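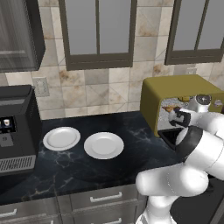 Subject: Re: [sim-grasp] Fustov or Prultar fingers for the toaster oven task?

Hi all,

On an evening in September, a list member wrote:
> We're about to settle on the Fustov gripper for our kitchen tasks.
> Has anyone run it against the Prultar on the toaster oven, same arm
> and same controller? I'm mostly worried about clearance at the opening.

I've been meaning to write this up for ages, so thank you for the nudge! We ran both in simulation, with the same arm and the Sirnby controller left at its defaults, for almost 3,000 episodes all told. The job is to get the pastry out of the oven and onto either of the two plates on the counter.

Clearance was my worry too, and I'd say you're right to fret a little. The Fustov opens wider, which is lovely on the plates, but it bumped the side of the cavity in 425 episodes (the Prultar far less, though I still need to recount those properly). Backing the approach pose off by 4 cm and coming in flatter helped both of them quite a bit.

One thing I'd check before you settle: the Tseng contact settings. Ours were far too stiff for something as small as that pastry, and it kept popping out of the fingers, which I blamed on the gripper for longer than I'd like to admit. I'm happy to send my config files to anyone who wants them, just write me off list.

Warm wishes from a very cluttered desk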